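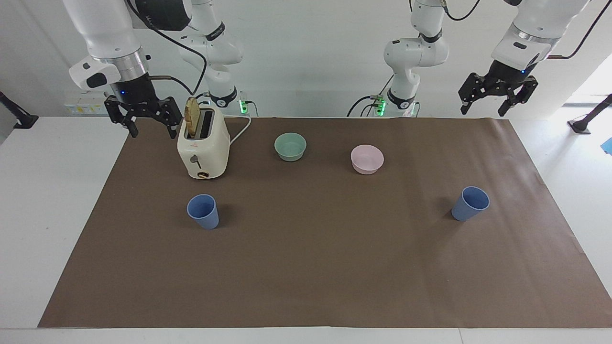 Urkeck Robotics Board > Student Projects > Two-arm breakfast table, cup grasp and wrist cable

torque_ripple
Posts: 27

Term project for the manipulation course, team of four. The task set is called Fludarero on the course page. Two arms, parallel grippers, brown paper over a white bench, toaster, two blue cups, two shallow dishes. Each cup has to be picked and set down inside a target zone by whichever arm is closer.

Control loop is 100 Hz. The planner is the stock one from the Grurisance package with collision padding left at the default. Problem one: with a top-down grasp on the rim, the cup rotates as soon as it leaves the table. Problem two: the wrist cable hangs in a loop and we have no collision geometry for it.

Looking for opinions on both before the demo in November.

offset_nut

What is the grasp width at contact and where on the taper are you closing? If the cup is wider at the rim than at the base, flat fingers touch along a very short line near the top. Any offset from the center plane gives you a moment and the cup swings. Expected behavior.

torque_ripple

Closing across the outside, just under the rim. We tried going lower but the fingertips hit the paper on every third attempt, so the z calibration needs work too.

We have since switched to fingers inside the cup.
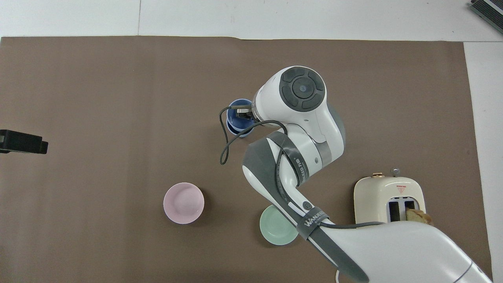 Rotation is much smaller this way. The release is now worse. The gripper has to relax before it moves up, and if the relax step is too short the cup gets lifted a few millimeters and dropped. Timeout on that step is currently 2000 ms, which is long but it works.

kelvin_bridge

I would not keep the inside grasp. You lose the force margin, and it fails the first time someone puts anything in the cup. The course rubric last year had a filled-cup bonus. Fix the z calibration and go back to the outside.

offset_nut

Disagree. The rubric bonus was optional and two teams out of the whole section attempted it. For an empty cup inside is fine. I would replace the 2000 ms timeout with a check on finger position, then retreat straight up.

kelvin_bridge

Optional or not, they are building a habit around a grasp that only works for empty containers. Also, retreating straight up assumes the forearm clears the toaster. With the toast sticking out of the slot that margin is smaller than the model says. Is the toast in the collision scene?

torque_ripple

It is not. The toaster is a box in the scene, toast not included. Adding it tonight as a second box on top.

On the cable: has anyone modeled the loop?

lathe_hours

We did this for Prokopenko, our project two terms ago. Capsule attached to the wrist link, radius set a bit larger than the loop. The planner got slow and rejected half the reachable table. We took it out and tied the cable to the forearm with two hook-and-loop straps, leaving slack for full wrist rotation - check that at both joint limits before you tighten anything.

offset_nut

Seconded on the straps. Do not use zip ties, they cut into the jacket.

kelvin_bridge

Straps, yes. Still against the inside grasp.

torque_ripple

Log from the afternoon run is 1922 lines, so I will post the release section only. Toast box is in. One plan out of the set now goes over the toaster by a different elbow configuration, the others did not change. Will try the outside grasp again after recalibrating z and put both results in this thread.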